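Atelier > Trucs et méthodes > Visites
Juin — par Bleddyn Prothero

Ranger un plan de travail comme une cellule robotisée : notes d'une journée portes ouvertes

L'atelier Wullero ouvrait ses portes en juin, avec une démonstration de manipulation sur simulateur. Deux bras, une table en bois, des objets courants. J'y suis allé pour les pinces et j'en suis revenu avec des notes sur le rangement, applicables à un établi ou à une cuisine. Je les livre dans l'ordre du carnet.

1. Dégager avant de poser. Le programme de démonstration, nommé Anley, réserve une zone libre entre les doigts de la pince et l'objet suivant. À l'établi, je garde désormais 20 cm sans rien devant l'étau. La règle vaut pour la planche à découper : un bol posé trop près finit toujours sous le coude.

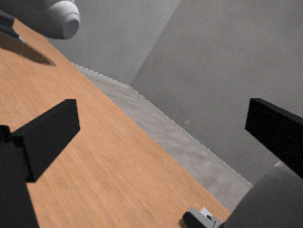
Les objets bas se placent au bord, les objets hauts au fond. L'inverse oblige à passer le bras par-dessus, et c'est ainsi que l'on renverse un flacon de diluant. Sur un plan de 70 cm de profondeur, une seule rangée d'objets hauts suffit.

2. Approcher ouvert. L'opérateur a insisté sur ce point : la pince s'ouvre avant d'arriver sur la pièce, jamais au contact. Même chose pour un serre-joint. On règle l'ouverture à vide, avec 10 mm de jeu, puis on présente la pièce. Régler les mors contre le bois marque le bois.

3. Contrôler l'éclairage. Un bras au-dessus d'une table projette une ombre, la main aussi. Déplacer la lampe du côté opposé à la main qui travaille. Pour un droitier, lampe à gauche, assez haute pour ne pas éblouir. Vérifier avec un réglet : si les graduations se lisent sans se pencher, la position est bonne. 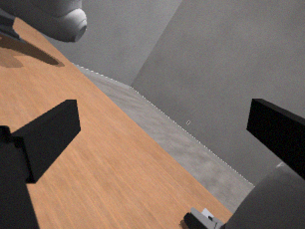 Garder aussi un point de repos fixe pour chaque outil. Chez Wullero, les bras reviennent à une position de référence entre deux essais. Un simple trait de crayon sur l'établi fait le même office pour l'équerre et le maillet. Retracer le trait quand il s'efface.

4. Compartimenter les bouteilles. Le second exercice, baptisé Morgan, portait sur des bouteilles et une caisse à séparations. À la maison, une caisse à croisillons convient pour l'huile, le vinaigre et les produits d'entretien — dans deux caisses distinctes, évidemment. Saisir par le corps de la bouteille si le bouchon est mal serré. Laisser une case vide près de la poignée pour y passer les doigts.

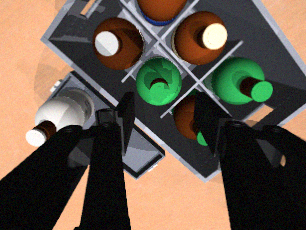

Bouteilles brunes et vertes dans la caisse à séparations, vues de dessus, avec la pince au premier plan.

Pour fabriquer les séparations : deux lames de contreplaqué fin, entaillées à mi-hauteur, emboîtées sans colle. Poncer les chants. Si les lames bougent, une bande de feutre à chaque extrémité les bloque. Ne pas monter les croisillons jusqu'en haut de la caisse, la prise devient malcommode.

5. Noter les échecs. Le cahier d'essais affiché à l'entrée comptait 104 lignes, avec une colonne pour la cause. J'ai repris l'idée pour mes collages : date, colle, temps de serrage, défaut constaté.

La prochaine visite portera sur l'affûtage, à l'atelier Ono. Prévoir des chaussures fermées.

Contact | © Bleddyn Prothero, tous droits réservés | Haut de page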